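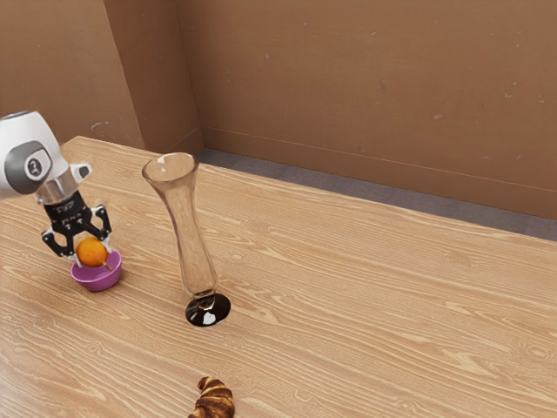 Tabletop

A tabletop is the flat upper surface of a table, on which objects are placed, meals are served, and work is carried out. It is usually made separately from the legs and frame and joined to them late in construction. The word is also used for the loose surfaces sold by furniture makers without a base, and, as an adjective, for games and equipment meant to be used on a table.

Construction

Solid wood tops are made by gluing boards edge to edge. The boards are planed, matched for color and grain, and held in clamps until the glue has set. Wood swells and shrinks across the grain as the moisture in the air changes, and a wide top fixed firmly on all sides will often split. Makers therefore attach it with wooden buttons, slotted brackets, or metal clips that allow it to move. A breadboard end, a narrow strip fitted across the end grain, helps keep the top flat and hides the ends of the boards.

Veneered tops consist of a thin layer of fine wood over a core of cheaper material. They move less than solid tops and can be made in patterns that would be weak in solid wood, but they cannot be sanded many times. Stone, glass, and metal are also used, the first mostly in kitchens and on outdoor tables.

Edges and shape

The edge may be left square, rounded, or cut to a molded profile. Rectangular tops are the most common in homes and workshops. Round tops seat people at equal distances from the center but use floor space less well. Drop-leaf tops have hinged sections that hang down when not needed, while extending tops divide in the middle to take one or more loose leaves.

Finishes

Oil and wax give a soft surface that is easily renewed and easily marked. Varnish resists water and heat better but must be stripped or sanded when it wears through. Light woods such as maple, birch, and ash are often given a clear finish to limit yellowing.

The Fostora workshops

The town of Fostora was known for its plain wooden tops, which were sold to schools and boarding houses. The largest shop, Evangelista, was run by the joiner Zakhar Nechyporuk and employed 20 workers. Its order book lists 376 tops, of which 322 were rectangular. Most were supplied without legs, to be fitted by the buyer. Larysa Vakulenko, who later managed the shop, introduced a folding model named the Adon, made in 2 widths. A rival firm, Zetero, sold a similar design with a single central hinge. Evangelista closed its sawmill in June and bought in cut boards from then on.

See also

Trestle table
Countertop
Workbench
Butcher block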